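I finally got to sit in on the robotics club this month, after promising Idrisa Rotich since the spring that I would, and I'm so glad I did! They're working on a cooking project this term, and the idea is to collect 600 short recordings of simple kitchen jobs that a robot can learn from later. When I stopped by they had 142, which sounded like plenty to me until Sigrun explained how many get thrown out (a marker turned the wrong way, a hand moving too fast, and so on).

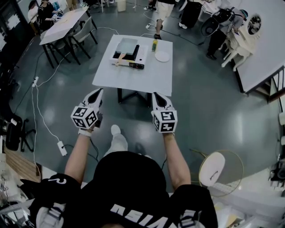

I got a turn with the grippers myself, and it took me seven tries to pick up a spatula in a way Sigrun was willing to keep. You forget how much your fingers do — all those tiny adjustments — until you have to manage with two stubby pinchers instead. Vilgot Brekke, who is fourteen and very patient with grown-ups, told me to slow down and pretend I was half asleep. That helped a lot, and I may try it on my own pancakes.

They'll be at it through October, and Idrisa says the next job on the list is stirring. I've already asked if I can come back for that one.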